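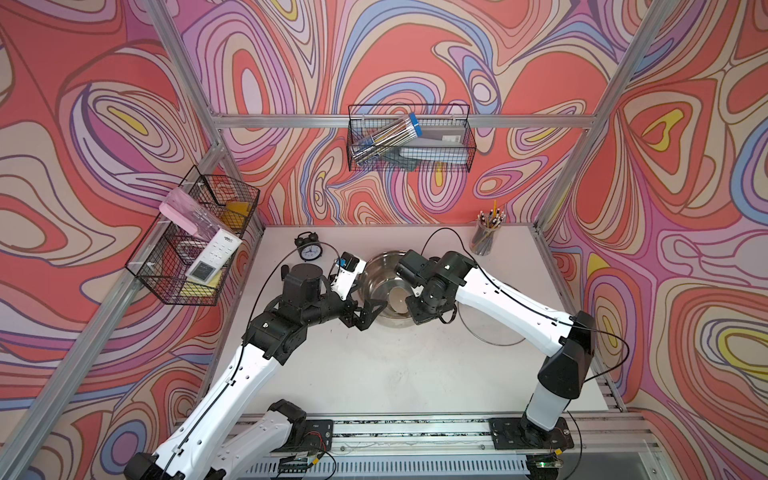

Two Weeks of Wrist Cameras, Stock Fingers and One Very Shiny Pot

2021-03-29

I promised a longer write-up once I'd spent some proper time comparing the finger sets, and then I kept putting it off, and now there's enough in my notebook that if I don't write it down I'll have to do it all over again. So get a cup of something and settle in!

For anyone new, I have been trying two kinds of fingers on my pair of arms. The first are the Ormsby ones, which are wide and flat with a soft pad. The second are the Suradel ones, narrower and more angular, and stiff enough that you can feel it when you squeeze them in your hand. Everything runs through an Arnomo controller, which I like very much apart from its fan (I have moved it under the bench and then back out again, and I can't say either place is quieter).

I used kitchen things for most of it. Pens and blocks are fine for a first afternoon, but they make every gripper look good. A long plastic spoon handle is a much better judge of character. It's slim, it's a little slippery, and all the weight is out at the far end, so any small twist at the fingers becomes a big swing at the bowl. The Ormsby pads held on nicely when I came in square to the handle, and let it roll when I didn't. The Suradel fingers forgave me a lot more. I logged 2,751 grasps over the two weeks, counting both arms, and by the end I was reaching for the Suradels without thinking about it.

Now, the cameras. I'd been putting off wrist cameras for ages because of the extra cable, and I was wrong to. From the side I could tell the fingers were near the handle and that was all. From the wrist I can see exactly where they meet it. 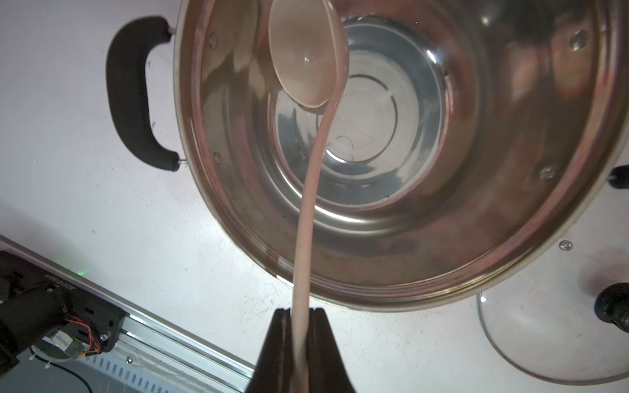
Spoon over the stockpot, from the wrist camera.

The trouble with steel is the shine. Every lamp in the room ends up in the bottom of that pot, along with a smeary pink version of the walls, and my first try at finding the rim automatically kept choosing a reflection. I turned the exposure down by 20 percent and fixed the white balance, and after that it mostly behaved. A matte pot would have been easier, of course, but I cook with steel and I wanted to know!

Cable routing took me an embarrassing number of evenings. You want enough slack for the wrist to turn all the way, and you also want none of it hanging where the fingers close, and those two wishes do not get along. I went through 3 versions of the printed bracket before I had one I'd leave on. Zip ties at the bracket, and then one generous loop back toward the arm, is where I've ended up.

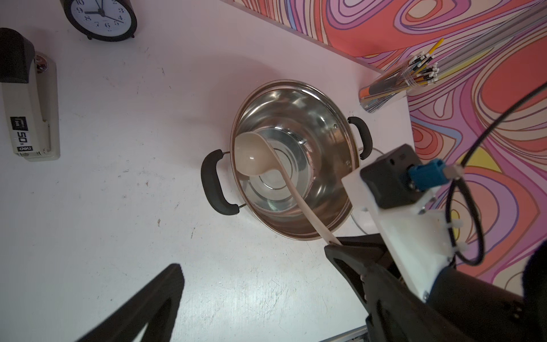

I did try a shorter cable as well, from a place called Ullen that sells them in odd lengths, and it was lovely and tidy right up until I rotated the wrist and it pulled the plug halfway out. Back in the drawer it went. If your arm only ever works straight down you might get away with it, but mine has to come over the side of a pot at an angle.

Next I want to put the Ormsby pads on one arm and the Suradel fingers on the other and see how a handoff goes between them. I'd also like to have another look at grip force, which I left at the same setting the whole time, and I suspect the soft pads deserved a firmer squeeze than they got. That'll probably be June, the way things are going. If you've run either set with heavier utensils, do leave me a comment, and tell me what you did about the cable!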